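Laundry Room Notes: Temperature, Load Size and the New Dosing Settings

The dosing pumps on the four front-loading machines in the Losow building were recalibrated in November. Residents who use the shared laundry room will see different numbers on the display, and several programs now run longer than before. The item below covers the changes and answers the questions that reached the building office after the work was done.

What was changed

The old settings dated from the installation of the machines and assumed a full drum on every cycle. The pumps delivered the same amount of detergent to a half load as to a full one. Part of the excess stayed in the fabric after the second rinse, which is why towels came out stiff and dark clothing showed pale streaks along the seams.

Torben Nolte of Eltalar, the service contractor, set the pumps to work from the weight sensor in the drum. The machine now weighs the dry load during the first turns, before water enters, and doses to match. A small load gets a small dose. Residents should not add their own detergent to the drawer. The drawer on these machines is connected to the rinse line, and powder placed in it reaches the drum too late to dissolve.

The rated capacity is 8 kilograms of dry laundry. Above that weight the display shows a load warning and the door unlocks. Remove a few items and press start again. There is no need to pay a second time, as the credit stays on the machine for ten minutes.

Temperatures

The display shows degrees Fahrenheit. The warm program was set to 95 degrees and remains there. It is suitable for colored cotton, most knits and anything with elastic. The hot program used to stop heating at a point well short of its stated temperature whenever two machines ran at once, a result of the shared supply line. It now waits until the water has reached 131 degrees before the timer starts. This adds to the length of the cycle, and the remaining time on the display may stand still for a while during heating. The machine has not stalled.

Use the hot program for white towels, bed linen and dishcloths. Wool, silk and anything labeled for cold washing should go on the delicate program, which has no heating stage at all and a reduced spin.

Fasteners, knits and multicolored fabrics

Most of the damage reports in the office log concern snagged knits. The usual cause is a zipper left open in the same load. The teeth catch a loop, the loop is pulled during the spin, and the result is a run or a hole that cannot be pressed out. Zippers should be closed. Hooks should be fastened or the garment placed in a mesh bag. Snaps are less of a problem, but a closed snap puts strain on the fabric around it when the item is wrung. Open snaps before washing and close them afterward.

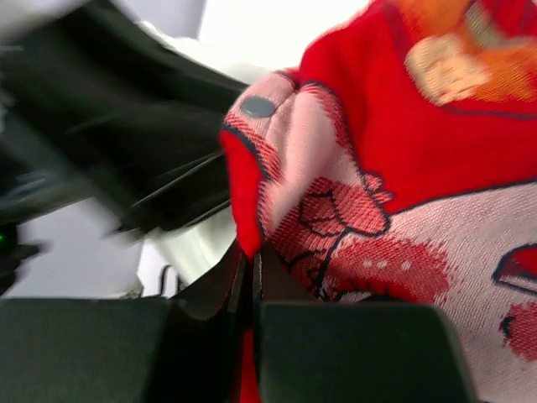

Red and pale pink fabric with a gray snap near the edge.

Strong reds need some care for the first few washes. Excess dye sits on the surface of the fiber and releases into warm water, and the lighter areas of the same item can pick it up. Wash such pieces cold, alone or with similar colors, and take them out as soon as the cycle ends. Dye transfer happens fastest when wet fabric lies folded against itself. Turning the item inside out reduces wear on the face of the fabric but has little effect on dye loss.

If color has already moved, do not put the item in the dryer. Heat fixes the stain. Rewash it cold right away and check it in daylight before drying.

Dryers

The two dryers were not part of the November work. Their lint screens must be cleaned before every load, including the first load of the day. Nusrat Pathirana measured drying times with a clean screen and a full one, using the same set of towels, and the full screen added 19 minutes. The moisture sensor is a pair of metal strips inside the drum, below the door. Dryer sheets leave a film on the strips, and the sensor then reads damp fabric as dry. The strips were wiped down on the day of the test and will be wiped monthly from now on.

Booking and faults

Slots are booked on the sheet by the door as before. A slot covers one wash. With the longer hot program, residents who plan two hot washes in a row should book two slots.

Faults should be reported with the machine number and the code on the display. The code clears when the power is switched off, so write it down first. Calls go to the Eltalar service line, extension 1789. For leaks, close the red valve behind the machine before calling.

Machine 3 still makes a knocking noise at the start of the spin. The shock absorber on the left side is worn and a replacement has been ordered. The machine can be used in the meantime for normal loads, but please keep bath mats and heavy blankets out of it.

Omprakash Kaushik
Building Office, Losow
Dec 1, 2023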